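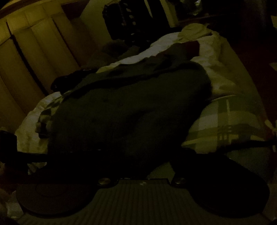 About Prerell

Prerell is a small company that teaches household robots the chores most of us learned from a parent or an older sister. We started with a single question over a kitchen table in Griltisitz — could a robot learn to make a bed if somebody simply took it by the hand and showed it? — and we have been happily busy with that question ever since.

There are 15 of us now, and a good part of our work happens away from the office, in ordinary bedrooms, laundry rooms and kitchens. Our demonstrators carry a hand-held gripper and do the job with it the way they would at home: pulling up a sheet, shaking out a blanket, moving a heavy piece of clothing to wherever it belongs. The gripper's camera records each try, and the robot later learns from those recordings. We ask people to work at their own pace and to leave the room as they find it, with the lamps they normally use and the blankets they normally sleep under.

For jobs that are easier to show from a distance, we have Tesia, our remote control station. A demonstrator sits down, takes the two handles and guides the arms across the room, or across town when the connection is in a good mood. Most new colleagues need some 20 hours before it feels natural, and we are patient about that, having all been clumsy at it ourselves!

So far we have been welcomed into 144 homes, from studio apartments near the station to big old farmhouses out past Dow, and we are grateful to every family that has let us fuss over their bedding. Our library covers 33 household tasks. Folding a fitted sheet is one of them, and we are still working on it.

If you live in or near Griltisitz and would like to lend us a room for a morning, or learn to demonstrate yourself, please stop by the office. We open at 9 a.m., the coffee is usually ready a little before that, and new demonstrator training starts again in February.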